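Search help topics Go

Enderura Control Software – FAQ

Does the planner run both arms from one process?
Yes. Both arms share one collision model, checked every 2 ms. Joint limits for each arm are set in its own file.

Why does it refuse a grasp when the wrist view is mostly dark?
A large object close to the lens hides the target. The planner falls back to the fixed view and replans, up to 7 times.

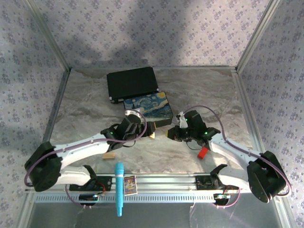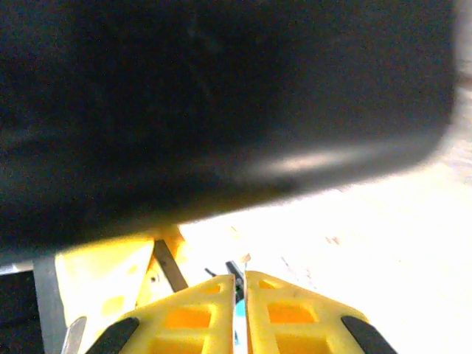

Fixed view of the workspace (first) and wrist view with the yellow fingers (second).

Can I change the grey-level cutoff?
Yes – the default is 70. Glare on a white surface can need a lower value.

What is error 741?
The two views have lost sync. Restart the Mercado bridge.

Page maintained by Tyra Wallin

3 comments 2 shares

Related
Calibrating a wrist view
Wolteo log viewer: getting started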